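小挂锁保养和除锈，一篇写完

趁周末把家里的挂锁全翻出来弄了一遍，步骤记一下，免得下回又到处找。写得急，凑合看。

适用范围：信箱、工具箱、行李箱、自行车棚用的那种小号弹子挂锁。密码锁不适用，叶片锁差不多，但别灌太多东西进去。

要准备的

石墨粉一小瓶，细的，嘴越尖越好。我用的Lilberg那款，五金店随便哪家都行
旧牙刷，软毛
棉签
酒精，医用的就可以
细砂纸，只擦锁梁用
白色的垫布或者浅色桌面，掉了小零件好找
钥匙，两把都拿来。旧的那把常常磨得不成样子

不要准备的：食用油。橄榄油菜油都不行。刚滴进去是顺，过几个月全是黏糊糊的泥，我家信箱那把Zukov就是这么废的，锁芯转到一半卡死，最后拿钢锯锯的，锯了一下午。

第一步 先看再动手

钥匙插到底，轻轻转。转不动别硬来，断在里面更麻烦。看是哪种毛病：
插不进去，多半是灰或者异物
插得进转不动，弹子卡了，或者钥匙磨了
转得动但锁梁不弹，锁梁根部锈了，或者弹簧软了

三种处理不一样，下面分开说。

第二步 清灰

锁孔朝下，用牙刷柄敲几下锁体侧面。敲，不是砸。会掉出来一些黑灰，擦掉，再敲。然后牙刷沾一点点酒精刷锁孔外沿，棉签擦锁梁插进去的那两个孔。漆面的锁注意，彩色漆碰酒精时间长了会花，橙色红色的尤其明显，擦完马上用干布带一遍。
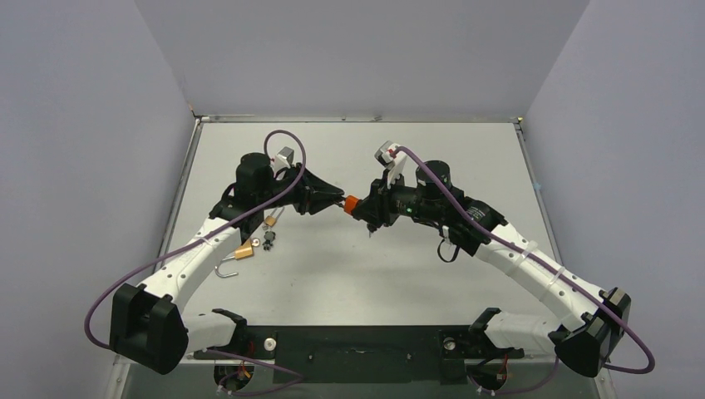

文／Sturnness工具角

小号的橙色挂锁，配银色锁梁，现在买的人挺多，掉草地里一眼就看见。保养跟普通铜锁没区别，就是外壳的漆要小心点，砂纸绝对不要碰到锁体。

第三步 锁梁除锈

锁打开，把锁梁转到一边。砂纸撕一小条，绕着锁梁来回拉，像擦鞋那样。根部够不着的地方拿棉签卷着砂纸转。锈擦掉就停，别磨太狠，镀层磨穿了锈得更快。磨完用布擦干净，粉末千万别让它掉进孔里，所以这一步锁孔还是朝下。

锁打不开的先跳到第四步，弄开了再回来磨。

第四步 上石墨

瓶嘴对准锁孔，挤一下，就一下。钥匙插进去拔出来，来回十几次，再转几圈。还涩就再挤一下。锁梁的两个孔也各来一点。
擦钥匙。钥匙上会带出很多黑的，不擦的话口袋全黑，我白裤子就这么没的。

石墨和油不要混着用！！以前上过油的锁，先用酒精冲，倒着控干，过一夜再上石墨。没干透就上等于在里面和泥。

第五步 试锁

空锁开合几遍，手感顺了再挂回去。挂上以后再试，有的锁空着好好的，挂上就别劲，那是锁扣歪了，不是锁的事，去调门扣。锁梁按下去要听到一声脆的，再用手拽一下，拽不开才算锁上。

钥匙磨了怎么办

两把钥匙对着光叠一起看，齿不一样高，就是有一把磨了。拿磨得少的那把去配，别拿天天用的那把，越配越歪。Yuan路口那家配钥匙的还在，当场能拿。新钥匙有毛刺，拿砂纸轻轻带一下边，不要动齿。

什么时候直接换

锁梁能左右晃很大的
钥匙插进去不转也能拔开的（这种赶紧换，等于没锁）
锁体有裂的
冻过水的，里面弹簧基本完了

一把小挂锁不贵，修半天不如买新的。但锁要是跟别的锁共用一把钥匙就另说，换一把得全换，我车棚那套就是，只能老老实实养着。

多久弄一次

室内的一年一次够了。室外的半年，雨季前弄一次最好，我一般赶在六月。靠海的勤一点。平时不用管它，真不用天天喷东西。

补充几个问得多的

铅笔芯行不行？行，应急。2B以上的，刮成粉，抹在钥匙齿上插进去转。效果差一点，但是总比油强。

除锈喷剂呢？锈死了可以喷一次救急，喷完等一会儿再转，开了以后要用酒精洗掉重新上石墨。当长期润滑用不行，会粘灰。

冬天冻住了怎么办？钥匙捂热了慢慢插，多试几次。别浇开水，浇完过一会儿冻得更死。

钥匙断里面了？断口露在外面的用尖嘴钳夹，平着往外抽，别转。没露出来的找师傅，自己捅只会越捅越深。

2018/07/07 改过一次，加了钥匙那段。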